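Search this site
Search
Enter keywords
Go

An afternoon at Norkance: our members meet the hand-held grippers

August
By Dayana Benavides

Those of you who came along to the autumn talk will remember that Heriberto Valderrama promised, more or less on his way out the door, that he would have us all over one day to see what he and his colleagues at Norkance get up to. I will admit I had filed this away with the other kind things people say while they are looking for their car keys. But an invitation did arrive, with a map and a very thorough note on parking, and so 9 of us set off after lunch in two cars, with Hernán Cusi in the front one reading the directions out loud to people who already knew the way.

We were looked after from the moment we got there. Ruba Smadi met us at the gate with a pot of tea already made, and she started us off with a short talk on why a robot that can weld a car door all day long will still make a mess of putting away the groceries. A car door is always the same car door, she said, and it is always in the same place. Fruit and vegetables come in every size and firmness, they roll off when you nudge them, and no two onions have ever agreed on a shape. So the Norkance people spend their days picking things up by hand, or very nearly by hand. They hold a gripper with two fingers on the end and a camera mounted on it, and everything the camera sees while they work goes into teaching a robot arm how a person would go about the same job.

The part I enjoyed most was the tabletop work, where a plate is set out in the middle and the produce is sorted a piece at a time. I had been expecting apples, I suppose, but Heriberto is fond of water chestnuts for this sort of thing. They are hard and knobbly, and dark enough that a camera can lose them in a shadow, and if you squeeze one in the wrong spot it will shoot off across the cloth like a marble.
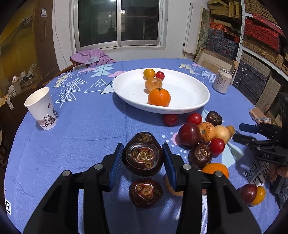
Reading time: 3 minutes

The blue pads on the inside of the fingers are the clever bit, or so I was told by Abelardo Yupanqui, who has been through several kinds. They have ridges on them to give a bit of bite. An earlier set was smooth, and he says he spent a good part of that winter on his hands and knees under tables looking for plums. I had a turn with a gripper myself. You work the fingers by squeezing, and the first thing you learn is that you have no feeling in them at all, so you end up holding your breath and watching the pads to see whether you've got hold of the thing. I managed a tomato on my second try and was far too pleased about it.

Hernán took to it straight away, naturally, and had to be asked to give someone else a go.

What struck me was how slow and patient the work is. Each practice round lasts 20 minutes, and then everybody puts the grippers down and has a stretch, because the wrist gets tired well before you notice. Ruba told us that the fumbles are kept along with the good picks, as a robot needs to know what a near miss looks like too. I found that rather comforting – I contributed a fair number of them.

There were plenty of questions over the second pot of tea. Someone asked whether the robots would be taking over kitchens, and Heriberto said he would be happy if one could unpack a shopping bag without bruising the peaches, and that this was still some way off. Someone else wanted to know what becomes of all the fruit. It gets eaten, mostly, and the softer pieces go into Abelardo's chutney, of which 3 jars came home with us. One will be on the raffle table at our next get-together, if it lasts that long in my pantry.

Our warmest thanks to Ruba, Heriberto and Abelardo for giving up their afternoon, and to both our drivers. Norkance has offered to have a second group over in spring. If you would like your name put down, please tell me at the next meeting or leave a note in the book by the door, and do mention if you need a lift. Flat shoes are a good idea, and you may want to bring your reading glasses.

Recent items

Echeverri Hall: new heaters are in at last
Hernán's slides from the Drendedo river walk
Wanted: jam jars with lids
Notes from the autumn talk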